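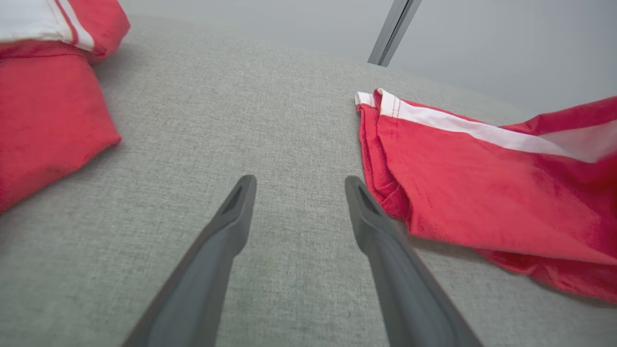 Red clothes on grey fabric

Can our candidate ask for a recount if the margin is only 9 votes?

Posted by letora_lurker, 2018-12-21

Hi all, first time posting so be gentle. We've just had a council by-election in Clurnen (Letora ward, if anyone knows it) and the person I handed out how-to-vote cards for lost by 9 votes after preferences. There were four candidates and around 2000 ballots all up, so it's a pretty small pond, but still, nine votes! I've been grumpy for days.

Half our group reckons a recount is automatic when it's that close. The other half says you have to ask for one in writing, and you might have to pay for it. I rang the council and got a lovely bloke who said it wasn't really a council matter and I should talk to the returning officer, and then I rang that number and it rang out.

I was a scrutineer at the Le Goff hall on the night and I didn't see anything dodgy, I should say that. There was a pile of informals that I thought was a bit chunky, mostly people who'd numbered one box and stopped. A couple of ones looked like sevens to me. Is that enough to go on or are we just being sore losers?

Also the final count was done on a computer system called Restamon, and one of our lot is convinced it got the preferences wrong. Does a recount mean doing it by hand, or do they just press the button again?

bushturkey_2

Mate, same thing happened with us in March and it wasn't automatic. Ours had to be asked for by the candidate, not by a supporter, so step one is getting your candidate to do it. Don't muck around either, the cut-off comes up quick. Can't help with the software question, ours was all paper and rubber bands. Good luck!! 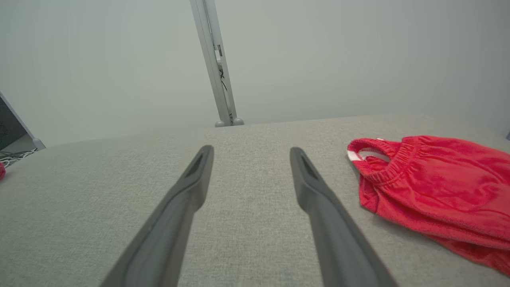
wattle_and_dob

I've scrutineered more counts than I care to remember (eight, if you count the school board one, and I do), so here's my two bob's worth. The rules differ depending on which state you're in and you haven't said, so please check everything below against your own electoral act or ring the electoral commission.

The usual set-up is that the candidate writes to the returning officer before the result is declared and gives reasons. "It was close" helps, but it's better to be specific. Your ones that looked like sevens are a proper reason, and so is the informal pile. Did you challenge any of them on the night? If you did, they should've been set aside and marked, and your letter ought to say so. If you didn't, mention them anyway and say which table you were at.

If they knock you back, some places let you go over the returning officer's head to the commissioner. Once the poll's declared you're generally looking at a court or tribunal, and then you do need a lawyer and a bit of cash, so try the letter first.

On Restamon, I've never come across it. With the computer counts I've sat through, the ballots got keyed in and the machine did the distribution, so if there's a mistake I'd be looking at the keying first. Ask whether a recount means re-entering the papers from scratch, and ask for the distribution of preferences report while you're there. It's dull as dishwater but you can follow where each bundle went, and with only four candidates you could check it at the kitchen table.

And no, you're not sore losers. I've been on the winning side of a recount request and we grumbled about it for a week, but it was fair enough to ask.

letora_lurker

Thanks both, that's heaps more than I got on the phone. We did challenge two of the sevens so I'll dig out my notes. Letter's going in tomorrow if I can get the candidate to sign it before she heads down the coast.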